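Pluklow Cell Planner, one-year license
Reviewed by Bernadette Halvorsen
Posted 5/23/18

I do the purchasing for a small shop that winds, cuts and bundles cable, and last winter I was handed the job of working out what a two-arm robot station would cost us and where on earth it would go. I have bought plenty of things for this place over the years – benches, label printers, a forklift that I still get teased over – but never a robot, and I did not want to learn on the real thing. So before I signed anything with the arm supplier I talked our owner, Dariusz Urbańczyk, into letting me buy a year of Pluklow, a program that lets you build your room and your equipment on the computer and move it all around before you spend the big money.

I have been using it since September and I think I finally know it well enough to say something useful.

What it costs

The one-year license was $900, for one seat. You can put it on a second computer, but only one of them can be open at a time, and Tsung-han Tsao and I have bumped each other off more than once. There is a parts library included, and then there are extra parts packs at $70 each. I bought the framing pack right away and the cable handling pack a month later, when I got tired of faking spools out of plain cylinders. So that is two packs on top of the license, and I would tell you to plan on at least that much. The plain library has tables, bins and walls, and it gets thin fast once you want anything particular to your trade.

Training was free if you count the videos, and I do, because they are good. There are 15 of them and they are short. Whoever recorded them speaks slowly and says which button he is pressing, bless him.

Getting started

The first week was rough. I'm comfortable with a spreadsheet and not much past that, and the room builder wants you to start with walls and trunking and outlets when all you want to do is plop a robot on a table and see if it looks right. I skipped the outlets. Then Davina Baxter, our electrician, looked over my shoulder and asked where I planned on plugging all this in, and I went back and did the outlets.

That was the first time the program saved me money, I suppose. My original spot for the station was nowhere near a usable outlet, and I had a quote in hand that didn't include running one. Davina's number for that work wasn't small. We moved the station on the screen and the line came out of the budget altogether.

Things went better once I learned to copy a room and change only one thing in the copy. I now have versions named "bench by door," "bench by wall," "bench by wall 2," and so on down the list. It is not elegant but I can find what I want.

What I used it for

Mostly I wanted an honest parts list. The arm supplier, Kincaid, quotes you arms, grippers and controllers, very clearly and politely, and then the quote stops. Everything the arms stand on or hang near is up to you. When I drew it out I could see how much "everything" was: a platform to raise the bases, aluminum profile for the upright frame and the crossbar, a table in front, bins, some way to present the spool, and a way to carry the cables on the arms so they don't snag.

I priced the framing two ways. Grellari would cut the profile to length and ship it as a kit. Allska would sell us full lengths and we'd do the cutting. On paper Allska looked cheaper by a fair bit. Then Traian Anghel, who would have been the one standing at the saw, asked me how many hours I had put down for him, and the answer was none. With his time added in there was only $114 between them, and I went with the kit and have not lost any sleep over it.

The export feature gives you a spreadsheet with every part and a blank price column. I love this. I filled it in, sorted it by supplier, and that was my budget meeting. Dariusz likes to see one page, and I gave him one page with a picture stapled behind it.

What I like

The arms look like arms. You get the joints, the grippers and the cables looping off the wrists, and for someone like me who can't read a technical drawing, that made all the difference. I could point at the spool and say, "can it reach that?" and have a real conversation.

The rooms look lived in, too. You can add a whiteboard, a cork board with papers on it, a side table with odds and ends. I thought that was silly at first and then I found that people in the shop took the layout much more seriously once it looked like somewhere they might work. They started telling me things. The wood top on the table came out of one of those talks, and so did having a different color bin for finished coils.

Support answers email the same day, and by a person who has read your question.

What I don't like

Soft things are a headache. A spool or a bin goes where you put it and stays there. A length of cable does not, and I spent most of an afternoon on one coil. If your work is all boxes you won't care, but ours is nearly all cable.

The undo button only goes back so far, and it doesn't warn you when you have hit the bottom. Save often.

Prices aren't in the library. I understand why, but I had hoped for at least a ballpark, and a first-time buyer could get a long way into a layout before finding out it is out of reach.

And I wish they would sell a shorter license. Most of my real work was finished in a few months, and I'd guess a lot of small shops are the same.

Where our layout stands now

This is the version I sent around for comments. Both arms share the one platform and the one frame, with the spool over on the left and the two bins side by side, white for parts waiting and red for coiled cable. The arms are parked straight up. Davina is happy with it. Traian wants the spool closer to the arms, and he may well be right, so there will probably be another copy in my list before the purchase order goes out.
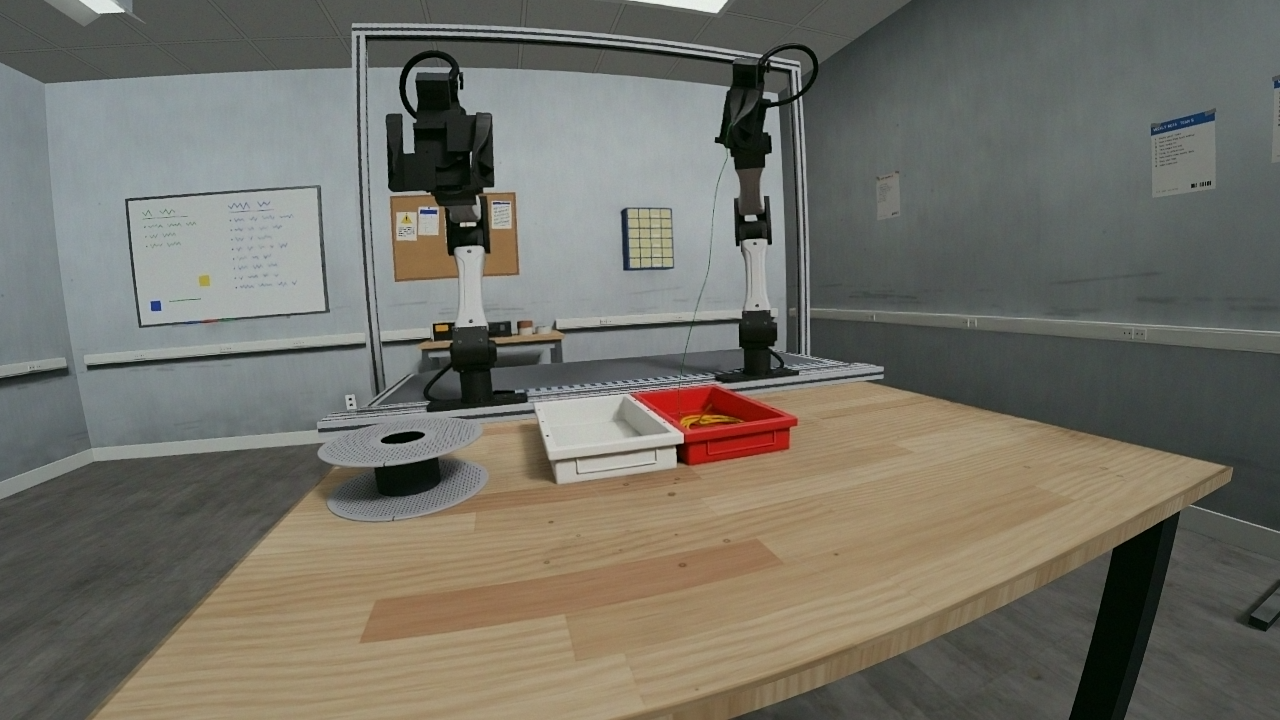
Would I buy it again?

Yes, for a first robot purchase, and I'd buy the framing pack the same day. Four stars out of five, with the missing one for the afternoon with the coil. If you already have an engineer on staff who can draw this sort of thing, ask them first what they use. We don't have one, we have me.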